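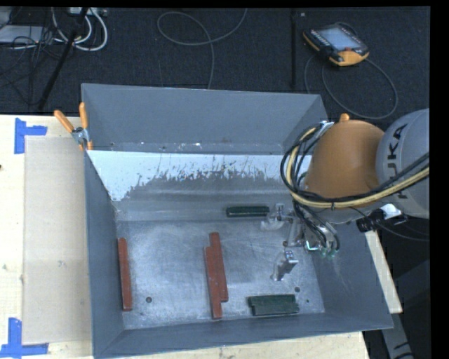 A reader in Dusstead wrote in after the last gallery to say that an old metal bin is the best thing to keep blocks in, and that the scuffs only make it nicer. I could not agree more! Wood boxes are lovely, but they splinter in the end, and a good gray bin with sloping sides just gets shinier on the bottom and carries on.

So welcome to the November page, which is all about bins and what goes in them. I have been sorting the Dolleline blocks for longer than I care to admit (393 pieces so far, and there is another box from Cekgate still taped shut under the stairs), and I do get carried away about it, so please bear with me.

Bars and blocks, bin no. 4
Three long bars in reddish brown and three blocks in dark green, which I think look very handsome together against the worn metal. Two of the bars have ended up side by side, a little staggered, and the third is off on its own by the left wall. They have a few pale scuffs on them, and I like them all the better for it.

Posted 2024-11-11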